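Props and Continuity Coordinator (Feature Film, Comic Adaptation)
Pullano Pictures, Cosaro Stage Complex
Posted 12/30/22 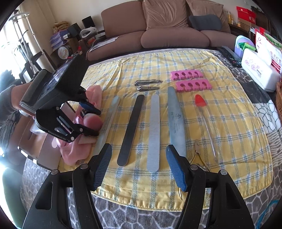

Pullano Pictures is hiring one Props and Continuity Coordinator for a live-action feature adapted from the comic series Nilow. The position reports to the property master and works daily with the script supervisor, the art department and the visual effects data team. It is a full-time, fixed-term job covering prep, principal photography and wrap.

About the production

Nilow is a single-volume story told out of order. The screenplay keeps that structure. Most of the main sets appear in at least three separate time periods, and many props have to be shown in different states of wear across scenes that will be shot on the same day. The shooting script has 72 speaking scenes with tracked props. The property list stands at almost 4,000 line items, counting duplicates, stunt versions and breakaways.

The adaptation departs from the comic in several places. The script is the governing document in all cases. The printed volume is used for reference on color, lettering and general shape only. Applicants do not need to have read it before applying, but the person hired will be expected to know it by the start of prep.

Contract terms

Prep begins in June. The contract runs for 9 months, with an option to extend for additional photography. The standard week is five days. Night work is scheduled for the exterior unit and will be announced in the monthly plan. Overtime is paid according to the crew agreement in force at the start of prep. Pay is set by grade and will be stated in writing before the second interview.

The work is on site. Remote work is possible during the first two weeks of prep, when the main task is database entry.

Duties

Break down the script by scene, set and story day, and enter every tracked prop in the Kapoor asset database.

Assign each item an inventory number and a state code. State codes cover new, used, damaged, repaired and destroyed. A prop that changes state within a scene gets one record per state.

Photograph each item from the front, back, left and right before its first use and again after any repair or repaint.

Issue props to set against the daily call sheet and log their return at the end of the shooting day. Missing items are reported to the property master the same evening.

Compare set photographs with the script supervisor's notes and flag mismatches before the next setup where the schedule allows it.

Prepare handover packets for visual effects when a physical prop will be replaced or extended digitally. A packet contains measurements, surface notes, reference photographs and the record number.

Keep a separate register of rented items with return dates, condition on receipt and replacement value.

Supervise one assistant during principal photography.

At wrap, reconcile the database with the physical stock and prepare the storage list for the Cosaro warehouse.

Required

At least two completed features or one full season of scripted television in a props, continuity or set decoration department.

Working knowledge of a relational asset database or a comparable inventory system. Kapoor training is given in the first week.

Ability to read a script breakdown, a one-line schedule and basic construction drawings.

Ability to lift 40 pounds and to stand for long periods.

A valid driver's license.

Legal right to work in the United States for the full contract period.

Preferred

Experience on a production with nonlinear story days.

Experience working with a visual effects data wrangler on set.

Basic repair skills: gluing, paint matching, simple sewing.

Confidentiality

All candidates invited to interview will sign a nondisclosure agreement before any script pages are shared. This covers the ending, the casting of supporting parts and all changes made from the comic. Work samples sent with an application must not include material from unreleased productions.

How to apply

Send the following as one PDF through the Pullano Pictures jobs page:

A resume with production titles, dates and department heads.
A cover letter of no more than one page.
One sample breakdown or continuity log, with confidential names removed.
Contact details for two references.

Use the subject line "Nilow Props Coordinator." Applications without a sample will not be reviewed.

Selection has 3 stages: a review of written materials, a video call with the property master, and a paid half-day exercise at Cosaro. In the exercise, candidates receive a short scene that is unrelated to the film and a table of props, and prepare a complete breakdown and issue log.

Applicants will be told the result by email after each stage. Applications for the assistant position will open separately once the coordinator has been hired.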